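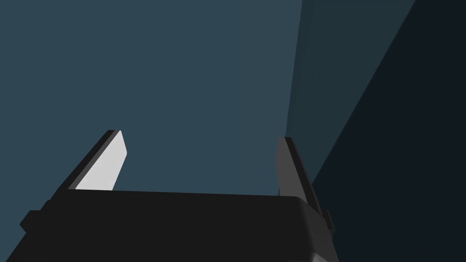

Figure 1. Wrist view in the simulator.

3.2 Collecting demonstrations by remote control

Demonstrations were recorded in the Valtgate simulator by two operators, each working from a handheld controller. The wrist view was streamed to the operator at all times. With the jaws open, both fingers stay in view against the plain background, and operators used the gap between them to line up a grasp. Each operator practiced on 14 trials, which were discarded. We kept 1000 demonstrations for training.
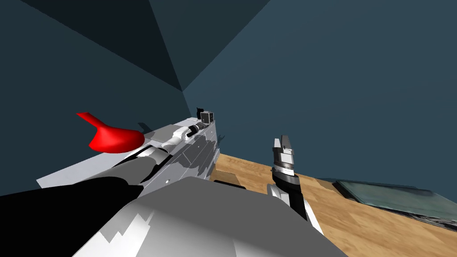
3.3 Filtering

Recordings with long pauses were trimmed before training.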